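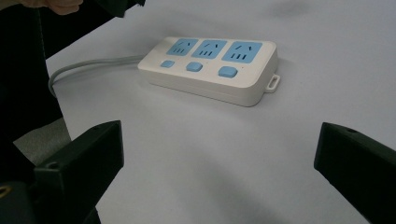
**Prarnley Library Extends Evening Study Hours**

The Prarnley Public Library will keep its second-floor study rooms open until 11 p.m. on weeknights, beginning in July. The change follows a spring survey in which 204 cardholders asked for longer hours and more places to charge laptops.

Under the new schedule, 35 seats will be available after the main desk closes at 7 p.m. Power strips will be provided at the shared tables, and visitors are asked to bring their own charging cables. Extension cords from home are not permitted.

"Many of our evening visitors come directly from work or class," said library director Thérèse Wong. "The later closing time gives them a full evening to study."

Entry after 7 p.m. will be through the Wenent Street door and will require a valid library card. Children under 13 must be accompanied by an adult. The children's room and the local history collection will keep their current hours.

Group rooms may be reserved at the main desk or by telephone. Questions about evening access should be directed to Vidar Solberg, head of visitor services.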